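The church hall at Brirberg has had its windows broken again, and once more we are told it was kids. It must be a committed group of kids. They have come back six times since November, always after evening prayers, and they've never so much as cracked a pane at the bowls club next door.

Slamet Wuisan, the pastor, now leads 78 people in worship behind sheets of chipboard. He asked the council at Jornbridge for a light in the car park. The council replied that it deplores intolerance in all its forms and that lighting is a matter for the next budget. I have read the letter twice and I admire the way it gets from one to the other without a comma. 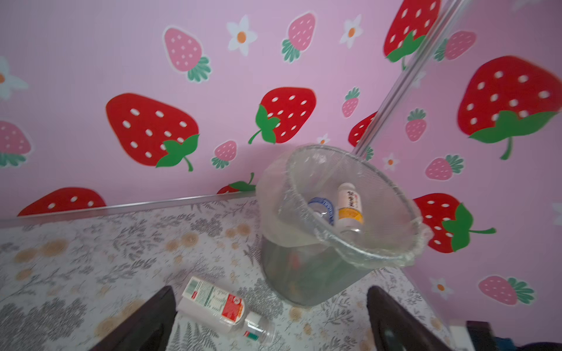

Then there is the permit. Any faith group meeting after dark must now give 15 days' notice, in the name of public safety. A prayer meeting for a sick child is hard to book that far ahead. The child in question was well again by the time the form came back, stamped and refused.

I'm not a churchgoer. My own attendance runs to weddings, and I have left some of those early. But I grew up in Sembiring, where the mosque, the temple and the chapel shared one gravel lot and fought only over parking, and I know what a neighbourhood sounds like when it starts deciding whose windows matter.

A light costs less than 13 panes of glass. The council can check my arithmetic, if it can find the invoices.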